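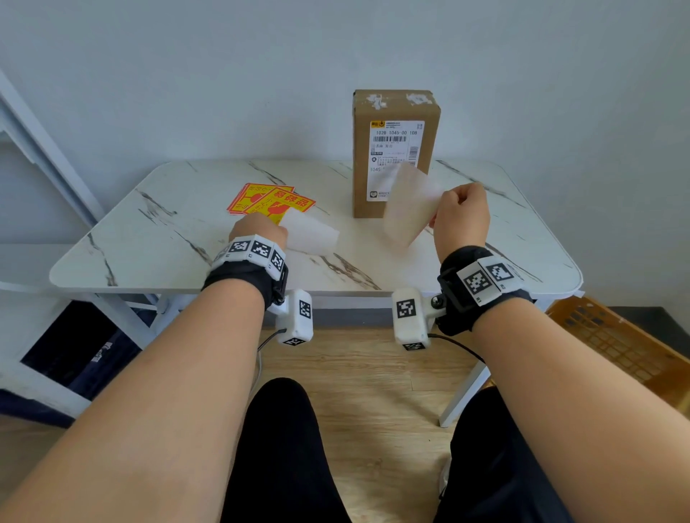 I'm going to say something unpopular at the trailhead: most of us should stop buying new tents. I say this as a person who owns three and sleeps in the same one every time. Shopping for gear feels so much like going outside that it's easy to mix the two up! You read the reviews, you compare the ounces, a cardboard box with a shipping label lands on the table, you pull out those cloudy sheets of wrapping, and for one evening you're basically on a mountain. Then it goes in the closet with the Flurner I swore I'd take to the coast.

My friend Weronika Śliwiński has hiked with the same Skisteck two-person tent for as long as I've known her. The zipper sticks, one pole has a splint on it, and she's out there more weekends than I am (a lot more, if I'm being fair to her). 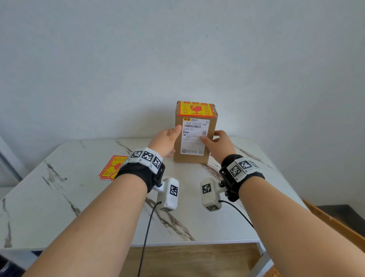
A tall carton with a fragile sticker across the top.

I added up what I'd spent on shelters and got $1069. That's gas money and campsite fees for a whole lot of nights at Cullthorpe, where the ground is lumpy and no floor fabric on earth will fix it. A patch kit and some seam sealer would have kept my old Voicu going – I just didn't want to spend an afternoon on my knees in the yard with a little brush.

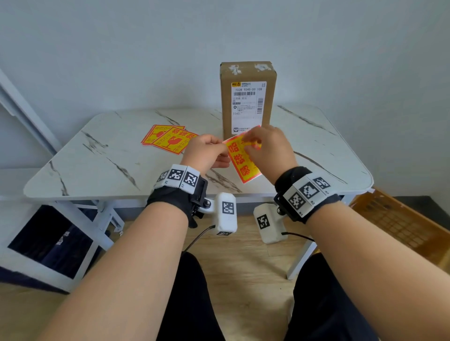
Yellow sticker in hand, box standing behind.

So borrow one first, or rent. If yours leaks, seal it and try again before you go looking at the sales. And if you really do need a new tent, great, get it muddy by the end of October. I'm taking the Voicu, splotchy seams and all.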